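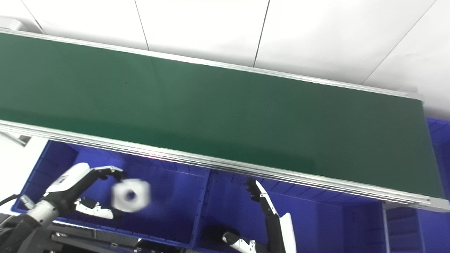

Opinion | Home | Schools | Business | Letters | Archive

7/19/25
By Arnel Ambrosio

Student robotics programs should spend less time on competitions and more on dull work. I have helped with the Cescombe club for two years, and the best project we have run is the sorting cell. It will never win a trophy. The job is to handle parts at a conveyor with blue bins beside it, and a student can spend a whole afternoon on one white hex nut held between a robot thumb and fingers. The questions are small ones. How hard should the hand close? When should it let go?

In October our students went to the Pollenitz meet, where each match is short and a team can do well with a machine that works once. Factories don't buy machines like that. A cell that drops one part in 500 still needs a person standing next to it, and our students learned this by keeping a log of every drop. 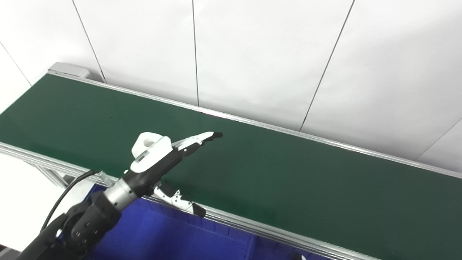

The log was unpopular at first. Students wanted to write code, and we asked them to write down failures. By spring they were arguing over the entries, and two of them rewrote the grip routine because of what they found there.

I don't want meets abolished. They bring students in, and we had 22 sign up after the last one. But the school pays for travel and entry fees before it pays for spare parts, and I think that order is wrong. Fund the shop first. If there is money left, send a team.

Comments (2)

Rodel Tan: My daughter joined because of Pollenitz. She would not have signed up to keep a log.

boltton_parent27: Agree on spare parts. Our club waited months for a motor.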